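A desk in the curve of a wall

April 13, 2022

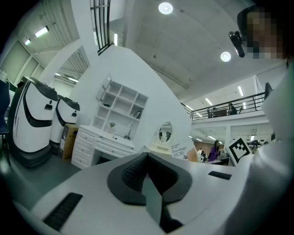
I have wanted a proper desk for years. My present one is a folding table from Turcotte that was meant to last a summer, and it has been in the corner of our bedroom through two moves and one very wet winter, with a matchbook under the back left leg. It has no drawers. Everything that should be in a drawer lives in shoeboxes underneath, so when I sit down to write letters or pay bills I put my feet in the shoeboxes.

So I drove out to Trandside, the big hall past Rinileck where they set up furniture in little groupings so you can imagine your life in it. I had only meant to look at lamps. And then I came to the tall white wall that curves, with the white desk standing against it, and I stayed in front of it far longer than a person needs to stay in front of a desk.

It's the kind my grandmother would have called a dressing table, with a stack of drawers on either side and a space in the middle for your knees. There was a slim white lamp on top and a small plant with pink flowers, and white shelving with square cubbies above, and off to the right a round mirror in the wall. One of the cubbies had a little dark picture frame in it, and I liked it so much more for having only that. My own shelves at home have never had one small thing on them in their lives. They have forty small things on them and a stapler.

I know perfectly well that what I was admiring was mostly the absence of mail. Anybody's desk would look lovely with a plant and a lamp and no mail. But I do think there is something to learn from it all the same, and I spent the drive home trying to work out what it was — apart from "throw things away," which my sister has been telling me since we shared a room.

The first thing is the white. I had always thought of white furniture as cold, or as something for people without pets, but white on white like that is very restful. The desk hardly takes up any room to the eye. Our bedroom is small and the folding table is dark brown, and I think that may be half my trouble. I have a can of white paint in the garage, left over from the bathroom, and I've been giving the old bookcase some meaningful looks.

The second thing is the mirror. I would never have thought of a round one near a desk (I don't especially want to watch myself doing taxes), but it brought a bit of the rest of the room over to that side, and our corner gets so little light that I'd take any help going. Jarkel, the secondhand place by the bus depot, usually has a stack of mirrors leaning in the back, and I'm going to see whether there is a round one in it.

And then the height. My shelf over the table is so high I need the step stool for it, which means whatever goes up there stays up there until we move again. I'd like to bring it down to where I can reach it sitting, or nearly. That means filling the old holes, and filling holes is a job I always say will take ten minutes.

As for the desk itself, I did not buy it. I've set aside 70 dollars for this corner so far and I want to be sure about the size before I go any further. I measured when I got home, and there are 60 inches between the closet door and the window trim, and I had forgotten to write down how wide the desk was, of course, after all that standing there. So I'll have to go back, tape measure in purse.

In the meantime I've started on the shoeboxes. The first held old greeting cards, a bicycle pump adapter, and the instructions for a coffee maker we gave away. The second is all photographs, and I made the mistake of opening it after supper, so that was the evening gone. I did find one of my mother in her blue coat that would go very nicely in a small dark frame.

If any of you have painted a bookcase that had already been varnished, please tell me how much sanding you did. I'm hoping for "hardly any." I'd like to have the corner done by September, when the evenings draw in and I start wanting to write to people again.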